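Laundry Room > Stains & Colors > Keeping Reds Red

358 shares | 60 comments

I love a bright red shirt, and I've ruined enough of them to have opinions! Most of the fading happens in the wash, so that's where to start.

Turn everything inside out and zip up anything with a zipper. Cold water, short cycle, and go easy on the detergent — half of what the cap tells you is plenty for a small load. New reds go in alone the first few times. If you're not sure about one, dab an inside seam with a damp white cloth and see if any pink comes off.

Skip the dryer if you can. I hang mine in the shade on the back porch, and they look so much better for it (my old Jeltent rack has held up beautifully since April, even with wet towels on it).

Jerseys with stripes or lettering need a little extra love. Never iron right on the print! Lay a thin dish towel over it and keep the heat low.

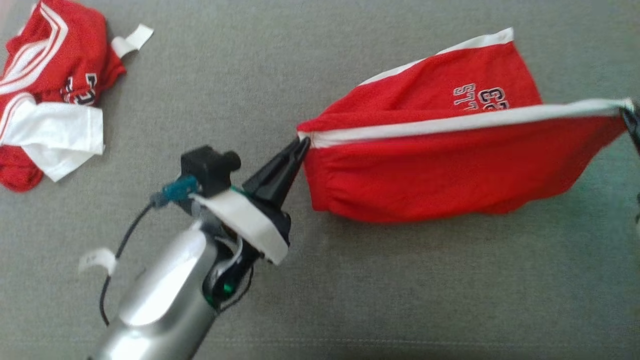

Oh, and smooth the seams with your hands while the shirt is still damp — a gentle tug along the hem, corner to corner, and you may not need the iron at all.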